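Nambridge Tenants' Newsletter, 5/23/24

CLEANING CUPBOARD SORT-OUT

Quick one, as this has to go out before lunch. The shared supplies at Nambridge are getting sorted, finally. Everything off the shelves, bottles onto the green table, labels checked. Same job is due at Clamstead next, then Vurdale if there's time.

What we're asking:

Anything with no label goes in the gray tub by the door. Don't sniff it, don't guess.

Half-full bottles of the same stuff stay as they are. No pouring one into the other. Yes it saves space. Still no.

Caps on tight before anything gets laid down. Put a sheet of plastic under if you're not sure of the cap, the tabel marks easily and we only paid off the last refinish in November.

Read the label before you shelve it. If it's in a language you don't read, leave it out and somebody will look it up. The warning symbols count even if you can't read the rest.

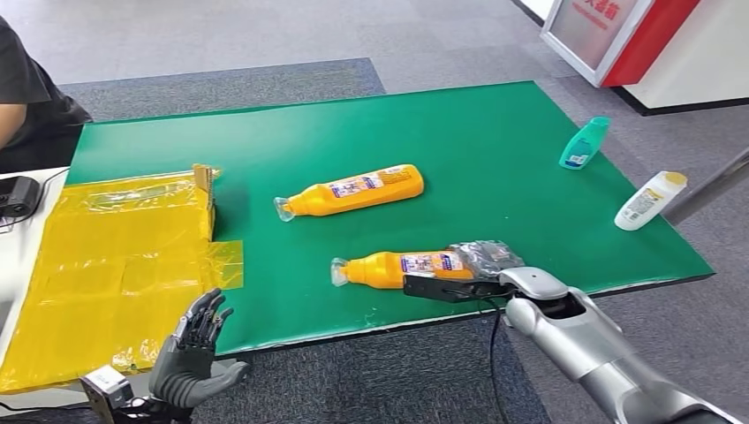
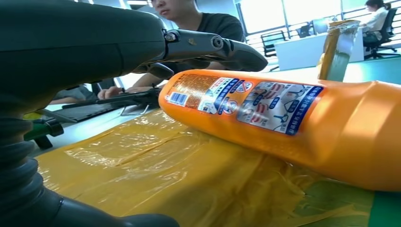 Orange bottles on their sides, still to be shelved.

Milošević wrote back on the first draft of this to say the bottles should be stored upright, always, and that laying them down even for ten minutes is asking for a sticky shelf. Also wants the big ones on the bottom, where a kid can't pull one down on their head, and a lock on the door if kids can reach the bottom. Fair enough. Upright from now on, then, big ones low, and the lock is on the list.

Other bits. The supplies budget is $2,000 for the year and it covers all 3 buildings, so please don't buy your own and send us the receipt. Ask first. There are 16 keys signed out for the Nambridge cupboard and we'd like the spare ones back, no questions. Drop them in the office mail slot in an envelope with your unit number on.

Sponges: we have plenty. Stop bringing sponges.

Clamstead people, please clear the hallway side of your cupboard before we get there. Bikes especialy. We need 2 folding tables too if anyone has them, any size, returned the same day.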